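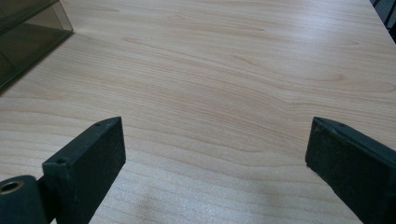

I've been going back and forth on whether to oil my dining table, and I'd love to hear from people who know more than I do (which is most of you!). It came from the Danzer clearance in January for 390 dollars, and the label only said "wood finish," so I can't tell if I have veneer or laminate. The grain runs mostly lengthwise in long wavy bands, with those stretched arches that look a bit like church windows, and the top has a faint sheen where the light falls on it. My neighbor swears by Suvov oil, but will it soak in at all? - Sylvain Besnard

Pemcombe_Pat
Hi Sylvain, what a pretty grain! Arches like those come from the way a log is sliced, but printed laminate copies them very well, so I wouldn't go by the pattern alone. Get down at the edge with a flashlight and look for a thin layer, then put one drop of water underneath, on a bare spot of the same material if you can find one. Also check whether the arches repeat exactly somewhere else on the top - a print often does. If there's a factory lacquer on it, oil will just sit there and get sticky, and I learned that on my mother's sideboard and spent a whole weekend wiping it back off.

tustirora17
just use a damp cloth, mine is 6 years old and fine

Last updated: Sunday, March 15, 2026

Comments
marlo_k: Sticky oil is the worst, mineral spirits got mine off.
Sylvain Besnard: Found a repeat near the far end, so I'm leaving the oil on the shelf. Thank you both!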